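How do you teach a robot to tidy up?

A robot doesn't know what a chair is. It doesn't know that a chair should go back under the table when you've finished your homework, or that you need to hold it a certain way so it doesn't tip over. Someone has to teach it.

In this explainer you'll find out how a group of people at a shared workshop are building a home robot called Petek, and how they teach it with their own hands.

What is a shared workshop?

A shared workshop is a place where people go to build things. Members share the tools, so you don't need to own a drill or a 3D printer to use one. The Petek builders meet in October at a workshop called Skusgate. Nurhan Gündoğdu works on the motors. Fouad Matar writes the computer program. Abimbola Igwe looks after the lessons, and you'll read about those soon.

What are the parts of a robot?

Petek has two arms. At the end of each arm is a gripper. A gripper does the job of a hand, but it's much simpler. Your hand has five fingers that can all move in different ways. A gripper might have only two parts that open and close, a bit like kitchen tongs.

Inside each arm are motors. A motor makes a joint bend or turn. There is also a camera, so the computer can collect pictures of what is in front of the robot. The computer is the part that decides which motor should move, how far and how fast.

Why not just write instructions?

Some robots do follow written instructions. A robot in a factory might pick up a box from exactly the same spot all day long. That works well when nothing changes.

Homes change all the time. Mum leaves her bag on the floor. Someone moves the table to vacuum. If you told a robot "go forward 30 centimetres and close your gripper", it would only work if the chair was in the right place. If the chair had been moved, the robot would grab at the air.

So the builders show the robot what to do, and they show it lots of times.

How do you show a robot something?

You could hold the robot's arms and push them around, but this is slow and the arms are heavy. The Petek team uses grippers that a person can hold. The person does the job with the grippers, and the movements are recorded. Each go is called a demonstration.

The computer needs to know where the grippers are in the room. One way to help is to use markers, which are black and white square patterns. Each pattern is easy for a camera to recognize. When a marker is close to the camera it looks big, and when it's far away it looks small. If it's tilted, its shape changes. The computer uses these clues to work out where the gripper is and which way it's pointing.

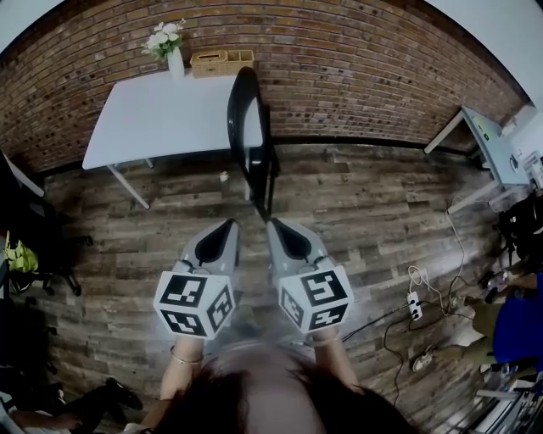
A hand-held gripper in each hand, with marker cubes attached. The black tips are angled towards the chair.

How many times do you have to do it?

More than you might think! Abimbola's plan for the chair lesson is 600 demonstrations. Each one is kept short, and the person takes a break after every 10. The chair starts in different spots so the computer learns from more than one example.

Afterwards, Fouad checks the recordings and takes out any that didn't work properly. The computer then looks for patterns in the ones that are left. This step is called training.

Words to know

Demonstration: showing how a job is done.
Gripper: the part of a robot that holds things.
Marker: a pattern that a camera can recognize easily.
Training: when a computer learns from examples.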